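# About Trimano

Trimano provides packing and desk delivery services to offices. The company was founded by Natalia Pacheco and Obed Darko, who continue to direct it, and now serves 43 workplaces from its depot in Skasby.

## What we do

Our staff collect fruit, groceries, pharmacy items and small household goods on behalf of office employees, and bring them to the desk at which they were ordered. We also re-pack items already held at the desk, so that they may be carried home in one bag. In April we completed 570 desk visits, our highest monthly figure to date.

## How we work

Paper bags are used wherever the goods allow. Heavier items are placed at the bottom, boxed items stand upright, and soft fruit is added last. Bags are left standing on the desk, and the top may be folded over if the contents permit. Customers' keyboards, cables and papers are not moved without permission.

A yellow paper bag on an office desk, in two views:

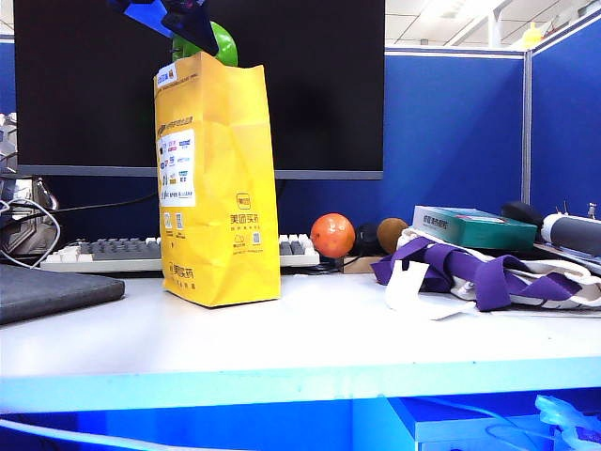
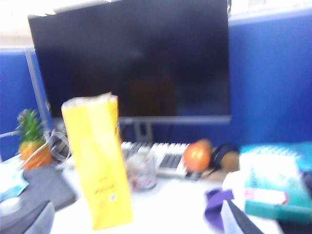 Each new member of staff completes two weeks of training under Mr Darko before attending a customer's premises. Training covers the handling of fresh produce, conduct in shared offices and the care of personal belongings.

## Our partners

Fresh fruit is supplied by Softić, and our order records are maintained by Niter. Both firms have worked with us since our first year.

## Enquiries

Workplaces with up to 1000 employees may apply for a regular service. Applications should be addressed to Ms Pacheco at the Skasby depot.

Page last reviewed: Oct 27, 2024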